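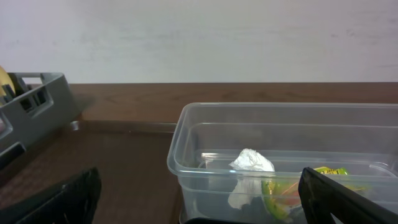 La promesa de la factura única

Jörg Thiele lleva cuatro años oyendo que la sanidad de pago va a ser, por fin, comprensible. Se lo dijo la mutua de su empresa, se lo dijo el corredor que vino después y se lo dice ahora Undeck, una firma que ofrece a las pequeñas compañías un seguro médico con "una sola factura y ninguna sorpresa". Thiele, que administra un taller de encuadernación en Gramitz, firmó en diciembre. La primera sorpresa le llegó a las pocas semanas: 58 euros por una analítica que él creía incluida.

"Estaba en el anexo", cuenta. "Me lo explicaron con mucha amabilidad. El anexo también lo había firmado yo."

La idea es sencilla de vender. El asegurado paga una cuota fija, acude a los médicos de una lista y se olvida. Lo que se menciona menos es quién hace la lista, cada cuánto cambia y qué ocurre cuando el especialista que a uno le trata desaparece de ella. En Jirnside, donde el plan se probó antes que en ningún otro sitio, la dermatóloga del barrio duró dos meses en el cuadro. La siguiente consulta concertada quedaba a 49 kilómetros.

Balakrishnan Poduval, director comercial de la firma, resta importancia al asunto. Habla de "ajustes de red" y asegura que la mayoría de los clientes renueva. Le pido la cifra. Responde que es información interna. Le pregunto entonces cuántos reclaman, y me remite a un folleto en el que aparece varias veces la palabra tranquilidad y ninguna la palabra copago.

Más interesante resulta hablar con Dinesh Salian, actuario, que trabajó en el diseño de un producto parecido para la aseguradora Raju y lo dejó antes del lanzamiento. Según él, el ahorro existe, pero casi todo procede de una misma fuente: la gente va menos al médico cuando no sabe lo que le va a costar. "Eso en una hoja de cálculo queda estupendo", dice. Que luego esa misma gente acabe en urgencias lo paga otro presupuesto, normalmente el público.

Craig Cowie, médico de familia, ve a esos pacientes. Cita a un hombre que espació por su cuenta las revisiones de la tensión porque no entendía la póliza. No le pasó nada grave, precisa, y no quiere que se use el caso como bandera. Tampoco cree que el sistema anterior fuera mejor, solo que sus defectos eran más conocidos.

Undeck anuncia para el próximo ejercicio un plan ampliado, con dentista. Thiele ha pedido las condiciones por escrito, anexos incluidos, y todavía no las ha recibido.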